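Robots and Everyday Work
Handout 3: Can a machine do the chores yet?
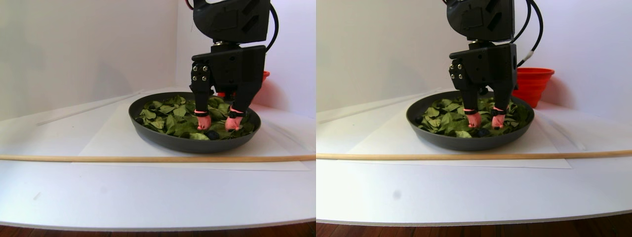
Last week we looked at fixed automation, where a machine repeats one movement on parts that always arrive in the same place. Chores are a different problem. A kitchen is laid out differently in every home, and food does not come in standard sizes.

Soft items are the hardest. A leaf folds, sticks to its neighbour and tears if squeezed. Berries roll, and they bruise at a pressure that would not trouble a potato. A gripper set for one will often fail with the other, and when the two are mixed together the machine must also decide which it is touching.

The Prarov trial

Prarov ran a sorting and serving trial in March on a single bench. The arm made 983 attempts at picking up mixed salad items. Of these, 159 were counted as failures: the item was dropped, crushed or missed. Note that a failure rate of 16 per cent would be poor for a person and is far too high for a canteen line. Note also that a person reset the bench between attempts, and that this time was left out of the results. When you read any claim of this kind, look for who did the resetting.

On the shop floor

Wieser uses arms for packing boxed goods and still packs loose goods by hand. Moker tried 2 arms on a mixed line and kept one. In both firms the lifting was the easy part. Changing over from one product to the next took up most of the staff time.

In the home

Clella sells a floor cleaner that works well on open floor and stops at a dropped sock. It does one job. No single machine on our reading list can cook, clear up and wash the pan afterwards.

For the seminar

Choose one chore you do every week. Write down each step, including the small ones such as opening a packet or wiping a hand. Mark the steps where you rely on touch. Bring the list with you, along with your notes on Handout 2.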